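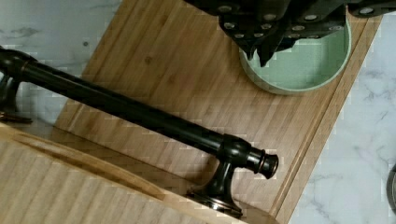 Notebook, kitchen bench, July 2023

Long entry today, so get a coffee. I want to write down where we are with the wrist-view grasp scoring before I forget how we got here, and Aleksandra has asked me twice for something she can read on the train.

The short version is that the two-stage approach works better than the single-stage one on bowls, and we think we know why. The long version starts back in May, when we had one network looking at the wrist picture and putting out the whole motion at once, from wherever the arm happened to be down to the closed fingers. It was lovely on blocks. It was fine on mugs. On bowls it kept coming in a little too far over the rim, so that one finger went deep into the hollow and the other one landed on the outside wall much too high, and then the whole thing would tip toward us when the fingers closed. Wiesława called it the soup move and the name has stuck, I'm afraid, including in the log files.

What we do now is split it. Stage one brings the gripper to a waiting spot with the fingertips just past the rim, and stops. Stage two looks again from there, with the fingers already in view, and only then decides how far to go down and how much to turn. The second look is the whole trick. From far off, a bowl with a smooth, pale inside gives the depth estimate very little to hold on to, and the far wall and the near wall smear into each other. Once the fingertips are down at the rim they work as a ruler of sorts, since we know exactly how big they are and where they ought to be.

I was doubtful about stopping in the middle. It felt like cheating, and it costs us time on every single pick. But I have come around, and I'll put the numbers here so I can't argue with myself later. We ran 400 picks in all on the bowl set, and 174 of those were with the two-stage policy. The rest were the old one, spread over the checkpoints we still had on disk. On the two-stage runs we logged the soup move 3 times. I haven't finished going through the old runs, and I don't want to write a figure down until I have, but Aleksandra has been through the first batch and she had passed that mark before lunch.

Now the part I really wanted to get to, which is clutter. Everything above was with a bowl alone on a flat board. For this round we've moved over to what Wiesława calls the honest counter: bamboo boards on top of the marble, one board overlapping another so the heights don't agree, and a long dark metal bar with posts laid across the middle at a slant. The bar is a wonderful nuisance. It's shiny enough along the top to throw a bright streak, it has a flared end that looks quite a bit like a rim if you are a small network in a hurry, and its posts stick out where you don't want to close a finger. The target is still the mint-green bowl, up toward the far corner of the big board.

Things I've noticed so far, in no good order:

The single-stage policy gets pulled toward the bar. You can see it in the attention maps, a warm blob sitting right on that end cap. Two-stage has the same blob during stage one, so we haven't cured anything there, but the blob goes away on the second look. Aleksandra thinks this is simply the fingers taking up more of the view. I think it may be more than that. We have agreed to test it by pasting fake fingers into the old pictures, which is a silly experiment and I'm looking forward to it very much.

The grooves in the boards matter more than I expected. The one along the side of the big board makes a strong straight line, and the height estimate likes to snap to it. Wiesława suggested turning the board a bit between runs so the line never sits at the same angle. It's a good idea and it costs us a moment, so please do it, whoever is on the bench.

The marble is less trouble than I had feared. I was sure the veins would show up as false edges. They do, faintly, in the first layer, and then nothing further along seems to care.

The pause between stages is set to 10 frames. I picked that number back in the spring with no better reason than that it let the arm stop wobbling, and it has never been touched since. It should be. My guess is we could halve it, but please don't change it until the bowl set is finished or we'll have to start over on the comparison.

A word about the Fallahi setup, as people keep asking. Their table over in Warnatstead is much cleaner than ours and they score a pick as good once the object has left the surface. We score it only when the bowl has been set down again the right way up. So please don't lay our sheet beside theirs and get gloomy. Aleksandra has offered to rescore one of our sessions by their rule so we can have at least one fair pair of columns.

Next up is the Sellico gripper pads, which are softer, and which Wiesława would like in before we go any further with the glossy bowls. I'd rather finish the bar layouts first. We'll talk it over tomorrow, and I expect she will win.

To do: finish the old runs. Move the bar closer to the bowl, one finger's width at a time, and write down where stage one starts to go wrong. Save the raw wrist pictures from the stopping point this time, all of them, in the Urkia folder with everything else. Recheck the hand-eye calibration after the pad swap. Rename the soup move before the draft goes out.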